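Workshop tips: getting better picks out of your arm software

These notes are for people running a small two-finger arm on a bench or kitchen counter, mostly with Plurkora for control and the Otton vision add-on. The menu names will differ in other packages, but the settings are much the same.

Calibrate at the height you work at

A camera calibrated against the bare tabletop will be wrong at the bottom of a deep bin and wrong again on top of a box. Put the calibration sheet at the height where the fingers will close. If you work at two heights, save two profiles and name them by height, so you can tell them apart in the list a month later. Run the check after you change fingertips, even when the new pair is supposed to be the same length.

Name your frames before you name your tasks

Every position in Plurkora is stored relative to something. By default that something is the robot base, and a tray nudged sideways will ruin every point you taught. Make a frame for each tray, teach its corner once, and store the points inside it. When the tray moves, teach the corner again and leave the rest alone. Use dull names. "tray_left" is easier to find than "new tray 3 final".

Slow down the last part of the approach

Set a pre-grasp point straight above the target and split the move in two. The first half can run at 65 percent speed. The second half, from the pre-grasp point down, should run at 9 percent while you are testing. Raise it later if the cycle time bothers you. Most people speed up the wrong half and then blame the camera.

Keep the descent vertical unless you have a reason to tilt. A tilted approach near a tray wall is where the planner most often picks a path that brushes the rim.

Tell the planner about the walls

A tray entered as a solid block makes every point inside it unreachable. A tray left out altogether is treated as open air. Build it from five thin boxes, one for the floor and four for the sides, and add another for each divider. Golob's free shape editor does this quickly and saves a file Plurkora can read. Rounded corners don't need modeling. Make the boxes a little thicker than the plastic and the curve is covered.

Leave 3 mm of clearance on the sides. On the floor, set the clearance to zero for the fingertips only, or the planner will refuse anything flat.

Flat targets on a pale tray

Stickers, washers and paper labels give a depth camera very little to work with. Find them by color and take the height from the tray floor in your model. A green round sticker on light gray plastic is a good target for tuning: strong color, simple outline, no height worth measuring. Sample the color with the room lights as they will be when you work, and widen the brightness range before you widen the hue range.
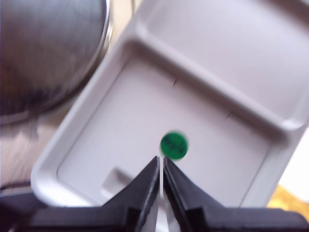
Can I use the same grasp settings for a sticker and for a bolt?

Keep them separate. A bolt has height, so the fingers can close well above the floor and the force limit does the stopping. For a sticker the fingertips have to come down to the floor level itself, and a contact limit on the downward move matters more than grip force. Save one preset for each and let the detector's label choose between them.

Shiny things nearby

Bare steel throws highlights that move whenever the arm does, and the detector may report them as new objects. Draw the region of interest to the inside of the tray and ignore everything past the rim. It takes a minute and also cuts the processing time. If you need the steel item in the same job, give it a region and a threshold of its own.

Don't detect while moving

Text and small outlines smear when a wrist camera is in motion. Add a short settle time after each move, then take the picture. The Otton block has a box marked "wait for still" – it is off by default, and it should be on for anything you need to read. For tracking a large object you can leave it off.

Keep a pick log

Turn on logging and save the camera picture along with the joint positions for every failed pick. Nevaleck reads the log folder and lines the two up on a timeline, so you can see where the software thought the target was when the fingers closed. If the misses all fall to one side, redo the calibration. If they scatter, look at the lighting first and the color range second.

Clear the folder in the evening, or set it to drop successful picks. A full disk stops the log without a warning in the older version.

Before you update

Export the frames, presets and tray models to a folder outside the program. After the update, load them and run one job at low speed with a hand near the stop button. Check the units on the clearance settings too – an imported file sometimes comes back in inches.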